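4.2 Cup placement with two arms
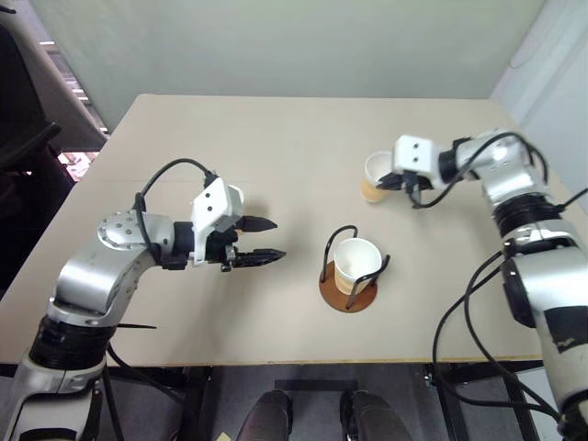
The second task was designed to test whether the policy can keep one arm ready while the other arm is occupied. We call it the holder task. One paper cup stands in a wire holder, and the other cup has to be handled by the right arm without disturbing the first one. The two grippers are of the same type, so any difference between left and right should come from the policy and the workspace, and much less from the hardware.

Demonstrations were collected by two operators at the Prellengate laboratory, using the same teleoperation procedure as in Section 3. We recorded 60 demonstrations and removed those in which the operator had to restart a grasp more than once. After this filtering, 50 demonstrations remained for training. The position of the holder was changed between demonstrations, but always within the area that both arms can reach. We did not change the height of the table.

Figure 3. Holder task. The right gripper holds a paper cup above the table while the left gripper, slightly open, points toward the cup in the wire holder.

Paper cups are a difficult object for our method — more difficult than the rigid blocks of Section 4.1. The wall of the cup bends under small forces, and the gripper has no force sensing at the fingertips. If the fingers close too much, the cup loses its round shape and the later placement becomes unreliable. For this reason we added the commanded finger opening to the observation vector. The baseline (Bartoš) receives only joint positions and camera images. Our method, Nivaten, receives the same inputs and in addition the finger opening over the last 16 control steps.

Each method was evaluated in 17 trials with the same set of start positions. A trial was counted as successful if the cup was released upright and the cup in the holder was still standing. Nivaten completed more trials than the baseline, and its failures were mostly of one kind: the left arm started its approach too early and came near the loop of the holder. The baseline also showed this error, but more often it deformed the cup during the first grasp.

We also tried the Eson variant, in which each arm has a separate policy and the two exchange only a short message. It was smooth in the single arm phases. In the shared phase, however, it sometimes stopped and waited, and the operator had to end the trial. Raluca Crăciun repeated this test in April with a longer message and observed the same behavior, so we do not believe that message length alone is the cause.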